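Relatório de Encerramento

Texto vencedor do concurso interno de contos do Instituto Zurnitz. Publicado em Nov 6, 2020.

À Direção do Programa Sketadell,

Cumpre à signatária apresentar o relatório de encerramento da etapa de demonstração manual, conduzida no pavilhão de Dusesari, nos termos do plano de trabalho aprovado. O modelo de formulário reserva três linhas ao item "Observações". Solicita-se, desde já, autorização para excedê-las.

A etapa teve por objeto ensinar ao sistema Okeke as tarefas de limpeza de um banheiro doméstico. A demonstradora designada, registrada nos autos como Operadora 2, foi admitida após 40 anos de serviço na limpeza de hotéis. Não possuía formação técnica. O parecer de admissão considerou o fato irrelevante, e a signatária, que redigiu o parecer, pede que a palavra seja substituída por outra, a critério da Direção.

No primeiro dia, a Operadora 2 recebeu as garras e o treinamento regulamentar. Foi-lhe explicado que cada movimento seria gravado e que o Okeke aprenderia com a repetição. Perguntou se deveria trabalhar depressa ou bem. O manual não previa a pergunta. A signatária respondeu que trabalhasse como de costume, e a resposta foi lançada em ata.

Os primeiros registros foram devolvidos pelo setor de análise com a anotação "movimento supérfluo". Constatou-se que, antes de usar qualquer frasco, a Operadora 2 o inclinava de leve e esperava um instante. Instada a justificar o procedimento, declarou que assim se sabe quanto resta dentro. Foi-lhe observado que o Okeke não dispunha de meios para sentir o peso da mesma forma. Ela respondeu que também não os tinha quando começou.

A anotação foi mantida. O movimento, igualmente.

Nas semanas seguintes, o setor de análise encaminhou três ofícios sobre a matéria. O último recomendava a substituição da demonstradora. A signatária deixou de respondê-lo dentro do prazo e assume por isso inteira responsabilidade. Registra, em sua defesa, que passara a comparecer ao pavilhão fora do horário de expediente, para assistir às sessões, e que nessas ocasiões a correspondência se acumulava sobre a mesa.

A Operadora 2 falava com os objetos. Falava baixo, e o áudio não integrava os dados, de modo que não houve infração. Dizia ao frasco que ficasse quieto. À banheira pedia licença. Seguem as imagens do trabalho, conforme exige o regulamento. 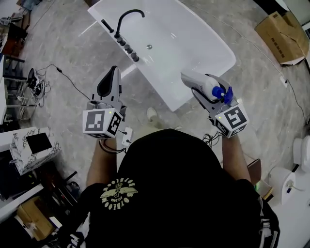
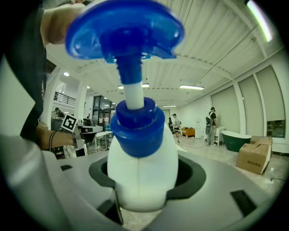
Encerradas as gravações, procedeu-se ao ensaio autônomo. O Okeke foi posto diante da banheira, sem assistência, na presença da signatária e de dois representantes do setor de análise. A Operadora 2 fora dispensada na véspera, por término de contrato, e assinara o recibo das garras com letra muito caprichada.

O sistema localizou o frasco, aproximou a garra e o ergueu. Em seguida deteve-se. Inclinou o frasco de leve, para um lado só, e esperou.

Um dos representantes consultou o relógio. O outro perguntou se era falha. A signatária informou que não era falha e pediu silêncio, sem que houvesse motivo técnico para pedi-lo. A pausa durou quase 3 segundos, segundo o registro do equipamento. Depois o Okeke voltou o frasco à posição anterior e deu início à limpeza, que concluiu na ordem prevista.

O setor de análise propõe que o movimento seja suprimido na próxima versão, por não contribuir para o resultado. A signatária manifesta-se contrariamente. Não dispõe de dados que sustentem sua posição e reconhece que o regulamento exige dados.

Requer, portanto, que a Operadora 2 seja novamente contratada para a etapa seguinte, relativa à cozinha, e que lhe seja enviada cópia da gravação do ensaio. O endereço consta da ficha de admissão. Caso a Direção indefira a despesa postal, a signatária se dispõe a levar a cópia pessoalmente, em dia de folga, e solicita apenas que lhe seja concedida a autorização por escrito.

Termos em que pede deferimento.

A Supervisora da Etapa de Demonstração
Pavilhão de Dusesari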